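The Wool Laws of Keltholm

For close to 900 years the harbor town of Keltholm has kept its own law book, and what a joy it is to read! Forget kings and treason. The old town court cared about sheep, ditches, borrowed boats and, above all, wool. One roll lists 492 fines, and 60 of them are for selling short-weight fleece on a market day.

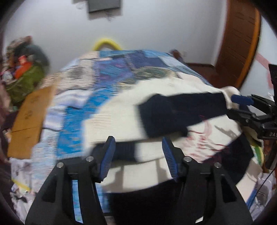
The court met every August in the open air, on the slope above the Skusbridge road, and anyone who owned a hearth could speak. Knitters turned up in force. A cream-white knit with a wide navy band would have interested them a good deal, as dyed yarn was taxed and plain yarn wasn't - so a band like that could start an argument lasting till dark. The fine for hiding dyed wool was 40 pence, or a day mending the sea wall.

Rurberg, across the water, copied the whole code and then quietly dropped the wool chapters (its merchants had friends on the bench). Keltholm kept every line, and the last wool case was heard there long after the market had gone.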